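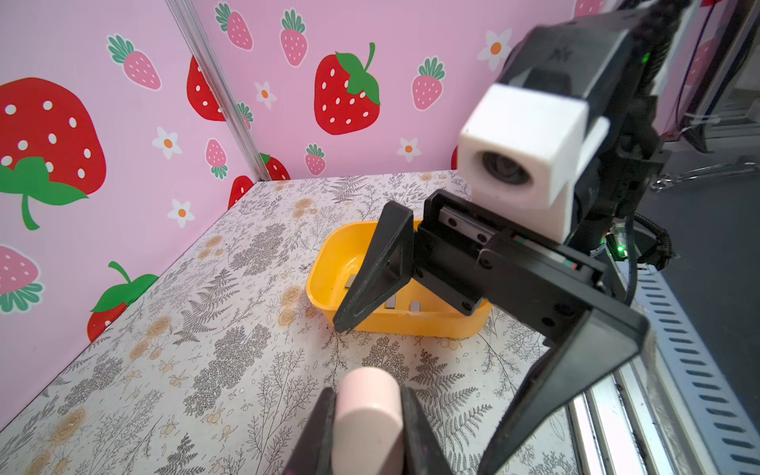
Strawberry-and-daisy wallpaper and a yellow tray

How to check whether a celebrity's political claim holds up

I used to share every clip that made my side look good. Then my neighbor Walid Chidiac asked me where a number in one of them came from, and I had no idea. It was an actor on a talk show saying that 579 families had lost their homes to a new zoning rule in Breston. I'd passed it along to my whole list! So now I do a little homework first, and it takes me maybe one cup of coffee.

Step 1. Write down the claim in one plain sentence. Leave out the jokes, the applause and the part about how brave everybody is. If there's no sentence left, you're done – it was an opinion, and you can like it or not.

Step 2. Look for the first place it was said. Actors usually get their numbers from somebody else, same as you and me. Mine came from a flyer put out by a tenants' group in Kiltevbridge (one town over, with different rules).

Step 3. Read the actual document. The zoning rule was 17 pages, and I skipped the maps. The real count was 146 families, and they'd been sent notices. Being sent a notice and losing your home are very different things, even if the notice is a rotten thing to find in your mailbox.

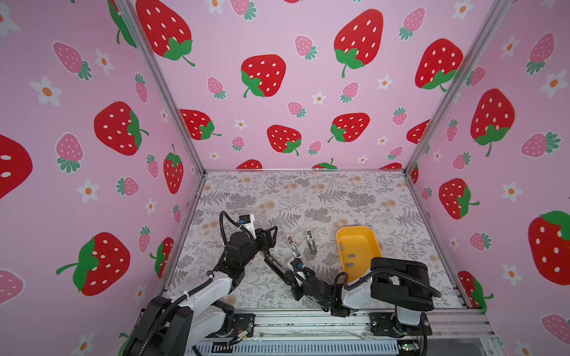 Pink panels, floral mat, two robot arms

Step 4. Find someone who disagrees and knows the subject. I don't mean a louder celebrity. I called the planning desk at Clullden, and a very patient woman walked me through which notices mattered. Then I read the tenants' group's side again, and they had a fair point about the deadline in August.

Step 5. Ask what you'd say if the other team's favorite actor had said it. This one stings. I've failed it more than once, usually late at night.

Step 6. If you already shared it, post the fix in the same spot, with the same people on it. I got 2 replies to mine, one of them rude. Walid sent a thumbs up.

Keep your notes in one place so you can find them when the clip comes around again next election. Mine are in a folder called Juhl, after our old dog.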